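Francine Bouchard
1/4 Carpet tiles in rented offices: buy spares from the same batch as the floor. Dye lots drift, and grey shows it worst.

2/4 Striped tiles have an arrow on the back. Keep all arrows one way or lay them quarter-turned. Mixing the two looks like a mistake. 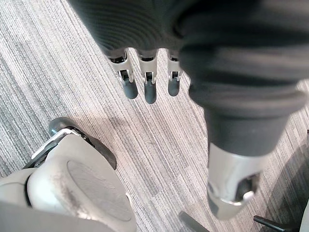 3/4 Start from the centre of the room. Leave boxes open in the room overnight before laying.

4/4 Keep 5 per cent back for repairs. At Nalbridge we kept 3 and ran out by June.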